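**Zillstead, Friday, February 23, 2018**

If you were at the Kindau building on the north side this week and wondered why the robotics folks were all standing in the hallway drinking bad coffee, I can fill you in. The kitchen arm project had a stop that didn't stop. No one got hurt, nothing got broken, and the whole thing lasted less time than it takes to read this paragraph. But it's a safety matter, the team has put its work with the real arm on hold over it, and I spent a good part of yesterday over there asking questions, so you get the long version.

Quick background for anyone who hasn't been following along. Cundik is the small outfit that rents the ground floor of Kindau, and they've been teaching a one-armed robot to tidy a kitchen counter. Most of that happens in a simulator. They build a counter on the computer, cover it with groceries and random household stuff, and let the arm practice picking things up. When a task looks good enough on the screen, they move it over to the real arm in the back room and try it there, slowly, with someone holding a stop button.

The stop button is the part that went wrong. It's a handheld one with a cord, and it's supposed to freeze the arm wherever it happens to be. On Tuesday afternoon the operator pressed it in the middle of a reach because the arm was coming in lower than anyone liked. The arm kept going. It traveled another 70 millimeters before it froze, which doesn't sound like much until you hold your fingers that far apart and imagine something heavy moving through the gap!

The operator was standing behind the tape line, where you're supposed to stand, so the arm was never near a person. It ended up hovering over the counter with everything still upright. They cut the power at the wall, wrote down the time, and called it a day.

I asked whether this had ever happened before, and got a very straight answer: they didn't know. On a normal day the button gets pressed when the arm is already parked or barely moving, and you can't tell a late stop from a good one when the thing is hardly going anywhere. So they went back through their saved runs (there were 300 of them, bless whoever had to sit through that) and found 8 where the arm had kept moving after a stop when it shouldn't have. All 8 were short. None of them had been noticed at the time.

Now for the cause, or what they think is the cause, as best I can repeat it. The arm gets its instructions in little batches. The program works out a short stretch of movement, hands the whole stretch over, and starts working out the next one. When you press the button, a message goes to the program, and the program tells the arm to quit. In January they switched to longer batches so the motion would look smoother, and it did look smoother, I've seen it, it's lovely. But the stop message was getting in line behind the batch that had already been sent. The arm finished its homework first and then obeyed.

You'd hope a stop button wouldn't have to wait in line for anything, and the Cundik people would agree with you. There's a separate input on the arm's controller meant for exactly this, wired straight in with no program in the middle. It wasn't connected. It had been on the list since the arm was moved from the old room, and the handheld button seemed to work fine, so it slid down the list week after week. I've got a smoke detector at home with the same story, so I'm not going to get too high on my horse.

What surprised me was how easily they could make the fault show up again without going anywhere near the real machine. They put the long batches back into the simulator, set up a crowded counter, sent the arm in toward a small bottle, and hit the simulated stop over and over at different points in the reach. 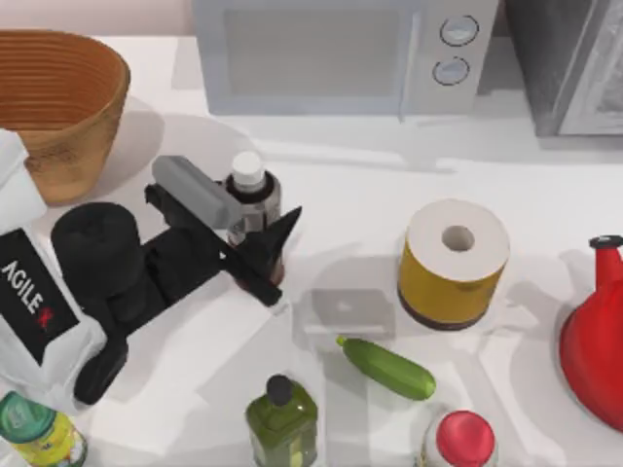

**So is the arm being used at all right now?**

The real one is switched off and unplugged, and it stays that way until the direct stop wiring is in and has been tested by someone from outside the team. Simulator work is going ahead as usual.

The simulator tests ran most of Wednesday. Out of 40 stops, every single one came late with the long batches. Then they went back to the short batches from before January and ran the same 40 again, and the delay mostly shrank away, though it didn't vanish. That last bit is why they aren't just flipping the setting back and carrying on. A short wait in line is still a wait in line.

I'll admit I had been a little skeptical about how much a pretend kitchen can tell you about a real one. A computer arm can't hurt anybody, and computer groceries don't roll under the fridge. For this, though, the pretend version was plenty. The problem was in the order that messages got handled, and the order is the same whether there's a real motor on the other end or only a drawing of one. What the simulator can't tell them is how far the real arm coasts once it does get the message, so that has to be measured on the machine itself, with a ruler and a lot of patience, after the wiring is done.

The wiring job has gone to Merrick, the electrical shop over by the rail yard, who also did the door alarms at Kindau. They'll run the hard stop directly to the controller and add a second button on the wall by the door, so you can kill the arm without walking toward it (I like that one a lot). The handheld button is staying too, but it'll be hooked to the direct line like the others.

There are a few smaller changes as well. The tape line is moving back from the counter. The stop gets tested at the start of each day with the arm moving at working speed, and the stopping distance gets written in the log next to the operator's initials. And any change to how the motion gets sent, however harmless it looks, now means repeating the stop test before anyone runs a task. I was shown the new log sheet. It's one page, and the stopping distance box is right at the top where you'd have a hard time skipping it.

The knock-on effect is that the open afternoon, the one where neighbors were going to watch the arm clear a counter, is off for now. Cundik is looking at May instead, and they wouldn't give me a day, which seems fair with the wiring not even started. If you had signed up, your spot carries over and you don't need to do anything. The sign-up sheet at the front desk is still out if you want to add your name.

The other tenants got a note about all this on Thursday morning. The back room door will be kept locked while Merrick's crew is in there, so if you normally cut through to get to the loading dock, you'll have to go around by the parking lot until they're finished.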